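Kadar Two-Arm Bench Kit: Set-up Guide
Section 3. Your first two-handed task: the hanging panel
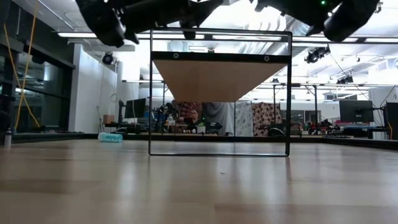

Before you begin

By the time you reach this section you will have bolted down both arms, run the cables and been through the joint check in Section 2, so the hard graft is behind you and we can get on to the part most people bought the kit for. The hanging panel is the task we suggest to every new owner. It asks the two grippers to work as a pair on one light object, and it shows up small errors in your set-up that a simple pick-and-place would let you get away with.

If you have come straight here from the quick-start card, please do go back and finish Section 2 first. We know how tempting it is to skip, but an arm that has not had its joint check can wander by several millimetres, and you will spend a long and rather cross afternoon looking for the fault in the wrong place.

You will need

The black metal stand and the wooden panel that hangs from it
The Pristis control software, version 12 or later
The Storex tray that came with your grippers (the hex key lives in the lid)
A soft, dry cloth
A clear stretch of tabletop in front of both arms

Setting out the stand

1. Wipe the tabletop with the cloth. A smooth, polished wooden top is perfectly all right for this task, but grit under the base bar will let the stand creep forward a little with every attempt.

2. Stand the metal frame upright, midway between the two arms, with its base bar flat on the table. Press gently on each end of the bar. If it rocks, turn the stand round and try again, and if it still rocks, try another part of the table.

3. Hang the panel from the wide band near the top. Let it tilt back, away from the arms, and leave the lower half of the stand open.

4. Look for the two small round holes in the band, one to the left and one to the right. These are your guide marks for lining up the grippers, and you will be glad of them in a moment.

Note: Moving a spare bottle or tub well to one side is usually enough, but do think about where the elbows will swing as well as the fingers. People nearly always remember the fingers.

Bringing the grippers into place

5. Switch on the controller and wait for the start-up tone. In Pristis, open the Tasks page and choose Hanging Panel from the list.

6. Set the speed to 8 per cent. It will feel painfully slow, and we would still ask you to leave it there until you have had three clean runs in a row.

7. Press Hover. Both grippers will travel to a point above the stand and stop there with the fingers angled down, the left one over the left corner and the right one over towards the right side.

8. Crouch so that your eye is level with the band and compare each gripper with its hole. Use the arrow buttons to nudge the left arm first, then the right. Small taps are best — holding the button down makes the arm speed up.

9. When you are happy with both sides, press Save Pose and give it a name you will recognise later.

Caution: Keep your hands, sleeves and any lanyard away from the stand whenever the arms are live. If you need to straighten the panel, press Pause, wait until both arms have settled, and only then reach in.

Caution: Loose cables hanging near the bench should be tied back before you press Hover. A gripper that catches a cable will carry on pulling until the force limit trips.

Trying the first grasp

10. Press Step. The grippers will come down a little and wait for you. Keep pressing until the fingers are on either side of the metal.

11. Press Close. The grip force is set to 12 newtons at the factory, and you should not need to raise it for a stand this light.

12. Press Release, then Home, and check that the stand is still where you put it.

If one side closes before the other, go back to step 8 and look again at your heights. If the stand twists as the fingers close, the two arms are probably not the same distance from it; page 76 explains how to measure and correct this. Owners who have fitted the Fujimoto wrist adaptor should also enter its length under Tool Settings, and then repeat steps 7 to 9 with the adaptor in place.

Once you have your three clean runs, carry on to Section 4, where the speed goes up and the arms begin to lift.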